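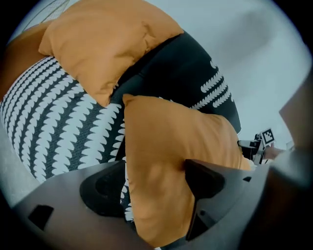 Melina Economou objected, on reading an early version of this section, that a comparison of hand-held grippers on soft furnishings says little about the grippers if the operator can always correct a bad approach by feel. We accept the objection in part. It applies to the success rates in Section 4.1, where the operator was free to regrasp, and much less to the measures reported below, which depend on the first contact only.

Figure 3. View from the camera on the hand-held gripper during the cushion task. The finger is in contact with the nearer of two mustard-orange cushions. A fiducial marker on a second device is visible near the right middle.

4.2 First contact on deformable objects

We compared two finger designs on the same hand-held body. The Manex finger is a stiff wedge with a narrow tip. The Rotero finger is wider and bends along its length when loaded. Both were driven by the same trigger linkage, and the camera and lens were left in place when the fingers were changed. Each operator used both designs, with the order switched between sessions.

The set contained 400 attempts after screening. An attempt was dropped if the trigger was pulled before the finger had reached the fabric, or if the log and the video could not be aligned. Attempts in which the object slipped were kept. The screening was done without reference to the finger type, which was hidden in the file names, although a trained reader can usually tell the two apart from the video.

First contact was scored from the video and checked against the trigger position. We recorded the side of the object on which the finger landed, the depth to which it pressed before closing began, and whether the fabric folded between the fingers or slid away from them. Depth could not be measured directly. We used the change in the visible outline of the object as a stand-in, which works well on plain fabric with a clear edge and less well where the cover and the surface behind it are both patterned. In Figure 3 the cushion is a single color against a dark patterned surface, and the outline is easy to follow except where the gripper body hides the lower part.

The Manex finger made a usable fold at lower depth. It also failed more abruptly: when the tip missed a seam or a loose area of cloth, it pushed the object away and the operator had to start again. The Rotero finger needed a longer press but tolerated a worse angle. The difference was largest on firmly filled objects and close to nothing on thin covers, where either finger could pick up a single layer.

Camera placement mattered more than we had planned for. With the lens mounted low, the housing takes up the bottom of the view, and the nearer object is partly covered at the moment of contact. Raising the mount by 3 cm cleared much of this area but moved the fingertips toward the edge of the circular image, where distortion is greatest. We kept the low position for all reported attempts. The raised mount was used in 13 pilot attempts, which are not included in the results.

Pose was tracked with markers on the devices. A marker seen at a steep angle was sometimes lost for several frames, and gaps of up to 10 frames were filled by linear interpolation - longer gaps caused the attempt to be split. The Van der Merwe filter was tried as a replacement and gave smoother paths, but it delayed the estimated time of contact, so we did not use it here.

Controller settings were not compared in this part of the study. The Denum controller enters only in Section 5, where the recorded finger paths are replayed on an arm and the operator can no longer correct the approach.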